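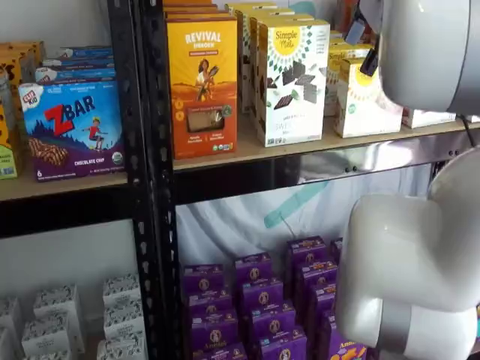 Greifer fährt in die Vorderkante, obwohl die Kalibrierung stimmt

Hallo zusammen, ich bastle seit Juni an einer Regalbestückung mit einem Sechsachser und komme bei einem Fehler einfach nicht weiter. Der Arm soll Snackpackungen einzeln greifen und umsetzen, und das klappt auf der unteren Ebene wunderbar. Oben rechts dagegen, wo die Schachteln von Revival und Simple Mills auf dem hellen Holzboden stehen, gibt es ständig Ärger: Der Arm fährt an, senkt sich kurz vor der Packung ein Stück zu tief ab, und dann kommt der Schutzstopp. Von 193 Greifversuchen in der letzten Serie sind 32 so gestorben, und zwar alle auf dieser einen Ebene! Einmal hat er dabei eine Schachtel quer übers Brett geschoben, da stand ich zum Glück hinter dem Zaun.

Kalibriert habe ich zweimal neu, den Werkzeugmittelpunkt auch. Die Geschwindigkeit habe ich von 100 auf 60 Prozent reduziert, seitdem knallt es leiser, aber genauso oft. Hat jemand eine Idee? Steuerung ist eine Surnero, das Greifprogramm kommt von Stulla.

Teresa Sikora

Polevmont

Hallo Teresa, das kenne ich so ähnlich von unserer Anlage. Guck dir mal die Querstrebe unter dem oberen Boden an, die glänzt ja ordentlich. Wenn deine Tiefenkamera da eine Spiegelung erwischt, hast du Löcher in der Punktwolke oder Punkte, die ganz woanders liegen, und die Software legt die Brettkante dann irgendwohin. Bei mir waren es 32 mm zu tief, ich habe drei Tage lang am Greifer gesucht - völlig umsonst.

Zum Testen reicht mattes Klebeband auf der ganzen Länge der Strebe. Dann dieselbe Serie nochmal fahren, gleiche Packungen, gleiches Licht. Wenn es besser wird, würde ich die Regalböden fest als Kollisionskörper einmessen und nicht mehr aus der Kamera holen. Die laufen dir ja nicht weg.

Und bitte die Schwelle vom Schutzstopp NICHT hochsetzen, auch wenn es verlockend ist. Der macht genau das, was er soll.

kistenschieber

Neu starten und andere Kamera nehmen, hatte mit meiner auch nur Probleme.

Wasilewska

Das mit der Spiegelung halte ich für gut möglich, aber schau zusätzlich ins Log, an welcher Achse der Stopp auslöst. Kommt er immer im Ellbogen, dann fährt der Arm vielleicht gar nicht mit dem Greifer an, sondern streift unten den Packungsstapel, während du oben auf die Finger schaust. Ist mir auch schon passiert, man sieht es von vorne fast nicht. In dem Fall hilft eine andere Ellbogenstellung als Startpose oder ein Stück mehr Abstand zum Regal.

Noch was: Nach jedem Stopp die Referenzlage kontrollieren, bevor du weitermachst. Sonst misst du beim nächsten Mal womöglich zwei Fehler auf einmal.

Teresa Sikora

Danke euch! Klebeband liegt schon bereit, das Log ziehe ich heute Abend. Den Schutzstopp lasse ich, wie er ist, versprochen. Ich melde mich mit den Zahlen, sobald die Serie durch ist.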